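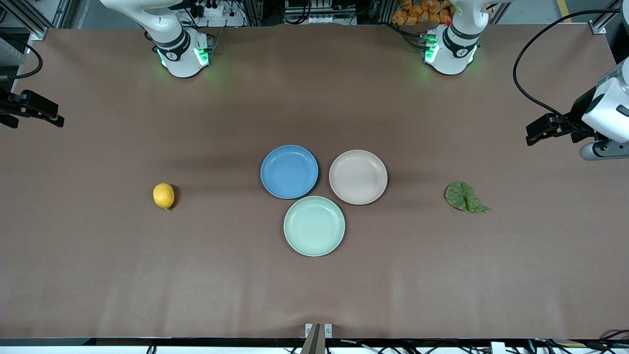

Blue, beige and green plates, one lemon

Ticket 2314 — reserves report won't tie out after import
Opened by: Wilma Skinner
Opened: January 4, 2025
Product: Plimell (reserves and decline curve module)
Status: Closed

Hi all,

I'm the person who puts together the reserves package for our Brurkmont leases, and I've got a problem that's eating my whole afternoon. I pulled in the year-end production file, ran the report, and the proved developed total came out way too high compared with my own spreadsheet. My spreadsheet has been right for years (I know, famous last words), so I don't think it's me!

Some background so you don't have to ask. We have 41 producing wells in the Brurkmont group. 33 of them match my numbers to the barrel. The other eight are all on the north side, and they all come out exactly 1000 times too big on the gas side. Oil is fine on every single one. Water is fine too, for what that's worth.

What I tried so far:

Closed Plimell and opened it again. Same totals.

Deleted the import and loaded the file a second time. Same totals, plus I lost the notes I'd typed on the wells, so please put a warning on that button.

Ran the report with the price deck turned off. The dollar values went away like they should, but the volumes stayed wrong, so I'm pretty sure prices have nothing to do with it.

Refit the decline curve by hand on one of the north wells. The curve looked great against the points — the points themselves were just too high.

I haven't touched the ownership table and I'd rather not unless you tell me to. It took me most of last March to get it straight.

Wilma

Reply from support

Hi Wilma, thanks for all the detail. A factor of 1000 on gas only nearly always means a units mix-up, Mcf in one place and MMcf in another. Could you open one of the bad wells, go to Well Setup, then Units, and tell us what it says next to "Source gas volume"? Please also send the first few lines of the production file. No need to touch ownership.

Reply from Wilma

OK, looked. The good wells say Mcf. The bad ones say MMcf. I never set that! I didn't even know it could be set well by well; I thought there was one switch for the whole project and that was that.

File header is attached. The gas column is labeled Mcf and it's the same column for every well, so the file looks right to me. Then I remembered something that might matter. Those north side wells came over from Dretenden when we bought the leases, and whoever moved them used a template from the old project. Could the template have dragged the unit along with it?

Reply from support

Yes, that would do it. A well template carries its own unit settings, and they win over the project default. Your file is in Mcf, the wells are reading it as MMcf, and the program multiplies to convert. Steps to fix:

Make a backup copy of the project first.
Select the affected wells in the list and choose Edit Group.
Set Source gas volume to "Use project default" and save.
Run Recalculate History, then refit the declines.
Run the report again.

Don't reload the file. The raw numbers are stored as they came in, so changing the unit is enough.

Reply from Wilma

Did all of that, and seven of the north wells are perfect now. Hooray! The last one, the well we call Lại, still comes out high. I checked its units and they say project default, same as its neighbors. I ran Recalculate History twice on it.

Reply from support

Is the decline on that well locked? There'd be a small padlock by the curve name. A locked curve keeps its old starting rate even after the history changes.

Reply from Wilma

Padlock! There it is. I must have locked it when I was playing with the hand fit and then forgot all about it. Unlocked, refit, ran the report, and the gas total matches my spreadsheet to the last Mcf.

Two requests while I've got you. One, a warning before the notes get wiped when you delete an import — I really did have good stuff in there. Two, could the report print the source unit next to each well? I'd have spotted this in a minute.

You can close this one. I've made a clean template for the north side and thrown the Dretenden one out.

Reply from support

Glad it ties out. Both requests are logged with the product team. Closing 2314.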